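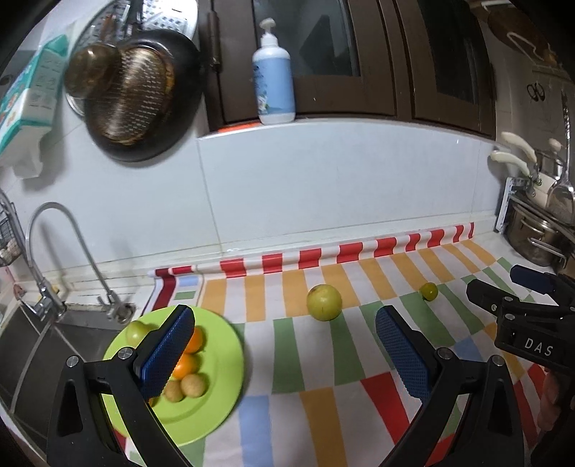 Chapter 3
Putting the Songs in Order

What this chapter covers

How a running order gets made, and who gets a say in it
Choosing an opening track and a closing track
Keys, tempos and the gaps between songs
Why vinyl has two opening tracks
What to do with the song that won't fit anywhere

Words you'll meet: sequence, segue, side break, cold ending, fade, spacing, master.

Starting with a mistake

The first record I ever helped to put in order was by a band called Neagu, and I got it wrong. I'd been making tea and winding cables at a studio in Wetuvton for long enough that people had started asking me what I thought of things, which is a dangerous moment in anyone's career. The band had gone home. The producer was on the phone to the label, Plutholm, who wanted a list of songs by the end of the day so the sleeve could be typeset. He put his hand over the receiver, looked at me and said, "You've heard them more than anyone. Have a go."

So I did! I wrote the titles on strips of masking tape, stuck them along the edge of the desk and shuffled them about until I had the loudest, fastest, catchiest ones all together at the front. It seemed so obvious. You put the good stuff first, people love it, and by the time they get to the slow ones they're already on your side.

We ran the songs together in that order and played them back that evening. The first stretch was tremendous. Then it got a bit tiring. Then came a long run of quiet, sad songs in a row, every one of them lovely when you heard it alone, and by the end of it the producer was reading the back of a biscuit packet. We had taken a record that everyone in the building adored and made it drag, and we hadn't changed one note of the music.

I've thought about that evening a great deal, and it's the reason this chapter sits as early in the book as it does. Most courses leave sequencing until the last week, if they get to it at all. I'd like you to have it in your head before you've recorded anything, while you can still decide that the record needs one more quick song, or that two of the ballads are doing the same job.

What a running order does

When you listen to a song on its own, you bring whatever mood you happen to be in. When you listen to a song on an album, you bring the song before it. A gentle acoustic number after a noisy one feels like somebody opening a window. Put the very same recording after another gentle acoustic number and it can feel like somebody has left the room. Your ears are always comparing, whether you ask them to or not, and they compare loudness, speed, key, how busy the arrangement is, how high the singer is singing and how bright the cymbals are.

That means the running order is a piece of arranging. You're using whole songs in the way that a songwriter uses a verse and a chorus. Musicians tend to understand this quite well on stage (anyone who has played a wedding knows exactly when to bring the slow one in) and then forget it completely once they're in a studio with a list of finished mixes.

There's an argument you'll hear, usually from somebody's manager, that none of this matters any more as people only stream single tracks. I don't want to be rude about it. Plenty of listeners do hear one song on a playlist and never go further. But the ones who do go further are the ones who'll buy a ticket, and a shirt, and the next record, and they nearly always press play at the top. I would also say that the band have to live with the album for the rest of their lives. It ought to be in an order they can stand.

Who decides?

On paper, this depends on the contract. Some labels keep the final say, some give it to the artist, and a great many agreements simply don't mention it, so it goes to whoever is the most stubborn. We'll look at the wording of a few of these clauses towards the end of the chapter.

In practice it's a conversation, and it's usually a slightly touchy one. The drummer wants the song with the good drum sound up front. The guitarist who wrote only one of the songs would like that song not to be buried second from last. The label has a single in mind and wants it early. The singer, who has been carrying these words about for years, may have a story in her head that she hasn't told anyone, and will look wounded when you put the break-up before the wedding.

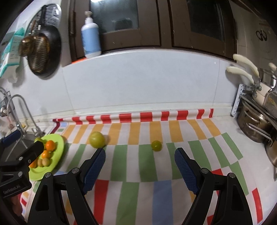

My advice is to get everybody's list separately, before anyone has spoken. Ask each person to go away and write down an order on their own, with no conferring, and bring it back the next morning. You'll find that people agree on far more than they expected to. There is nearly always one song that everyone has put first and one that everyone has put last, and once those are pinned down the whole thing gets friendlier. The fights are all in the middle, and the middle is where you have room to move.

The opening track

The opener has two jobs, and they pull against each other. It has to make someone want to stay, and it has to tell them what sort of record they've put on. The catchiest song you have may be very good at the first and hopeless at the second. If you've made a dark, slow, strange album with one cheery pop song on it, opening with the pop song is a bit of a fib, and the listener will spend the next few tracks waiting for something that isn't coming back.

Neagu's second album is a decent case to study. They had a quick, bright song called "Gremside" that Plutholm were certain should come first. The band wanted to start with a much odder piece, mostly organ and voice, which took its time getting anywhere. In the end they opened with the odd one and put "Gremside" straight after it, with hardly a breath in between, so that the drums seemed to burst out of the last organ chord. Everyone got what they wanted. The label had its single near the top, and the single sounded twice as exciting for having been kept waiting behind a door.

I use that trick all the time now. If two people are arguing about which of two songs should open, try them both, one after the other, in each order, and listen only to the join. Very often the join settles it for you.

The closing track

People assume that the last song has to be the big one: long, slow, strings, everyone singing. It can be, and if you've got a song like that you probably knew it was the closer on the day it was written. But I'm fond of records that finish on something small. After a lot of noise, one voice and one instrument can leave you sitting there in the quiet without reaching for the next thing.

What you want to avoid is a record with three endings. If you have several songs that each feel like a farewell, and you put them side by side, the listener says goodbye again and again on the doorstep and starts looking for their coat. Spread them out. A farewell song makes a splendid end to side one.

Side breaks

Which brings us to vinyl. Even a small pressing (the first one I worked on was 500 copies, and I think the bass player still has a fair few of them) means that your album has to be cut in two, and the two halves need to be somewhere near the same length. A very long side has to be cut more quietly, and the sound gets a little duller as the needle travels in towards the label, so loud and bright songs are happier near the outside edge.

You'll notice that this gives you a second opening track. The first song on side two is one of the best seats in the house. The listener has just stood up, turned the record over and sat down again, and they're paying attention in a way they weren't a minute earlier. Please don't waste it on the one you couldn't find a home for!

If the album runs to 43 minutes, as Neagu's first one did, you can divide it fairly comfortably. Much beyond that and you'll want to talk to your cutting engineer before you fall in love with an order that can't be cut properly.

Speed and key

We'll go through this with listening examples in the next section, so I'll only set it up here. Write the tempo and key of every song next to its title. Do it in pencil. Two songs in a row at 120 beats per minute can work beautifully, or they can sound like one song that has forgotten to stop, and the only way to tell is to play the end of one into the beginning of the other. Moving to a nearby key feels smooth, and a bigger jump feels like a change of subject. Either might be what you need.

Try it before you read on

Pick an album you know well, one that you could sing from start to finish. Make a playlist of it with the first and last songs swapped over and everything else left alone. Listen to the whole thing in one sitting, and keep a notebook beside you. Jot down the moments when your ear expected one song and got another, and how the new neighbour changed the song you did hear.

Then make a second playlist, and this time put all the fastest songs at the front, just as I did in Wetuvton. Make a note of the point at which you begin to fidget. Keep both sets of notes somewhere safe, as you'll need them for the project on spacing and segues later in the chapter.

Ilir Georgiou
May 2021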